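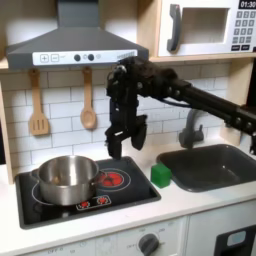 ## Wednesday, listening test, second pass

Re-scored the Pranach group this morning from the recordings, without looking at the first marks. I wanted to know how far I drift when I can't see which class a speaker came from. I drift more than I'd like. Five points up on one speaker, and I can't reconstruct why I was harsher the first time.

Background for whoever opens this in November: Rendel sells the ten-week German course for export staff and says it gets beginners to "phone confident." Hakala bought it for the order desk. We were asked to say whether it works. I still don't know what phone confident means, and I've now read the Rendel handout three times.

What we have so far:

- 41 people started across the two sites
- pass mark on Rendel's own exit test is 70
- the exit test reuses sentences from the workbook, some of them word for word
- no entry test at Urkutik, so any "gain" there is a guess

The third point bothers me most. If I drill you on *Ich verbinde Sie* for ten weeks and then play you *Ich verbinde Sie*, I've learned that you can hear a sentence you already know. I swapped in new sentences with the same grammar and the same words in a different order. The Pranach scores dropped. The people who dropped most were the ones with the best workbook marks, which I want to check again before I say it out loud to anyone.

Numbers were bad everywhere. *Einundzwanzig* and friends: they write the digits in the order they hear them and then don't go back. For an order desk that's the whole job. Rendel gives it half a page in week 6.

Also bad: the recordings themselves. Studio voices, slow, one speaker at a time. No customer talks like that. Made a second set over a real phone line with a fan going, to use on Friday's group if they agree to stay late.
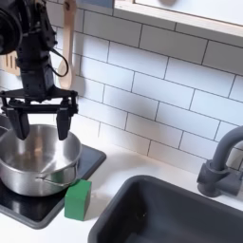 Dwayne Whitfield thinks I'm grading the course for something it never promised. His point is that staff who used to hand every German call to the one fluent colleague are now picking up, and that picking up counts even if they get the number wrong. He'd rather we logged calls answered than sentences understood.

Fair, partly. But calls answered comes from the site managers, who chose the course, and a wrong order number costs more than a transferred call. Asked him for the call log before and after. He has the after.

To do: get a second marker for the Pranach recordings. Ask Rendel where the 70 comes from. Write an entry test, short, before the next Urkutik intake, and don't let anyone teach to it.

Still haven't decided what to do with the self-rating forms. Everyone ticked "improved."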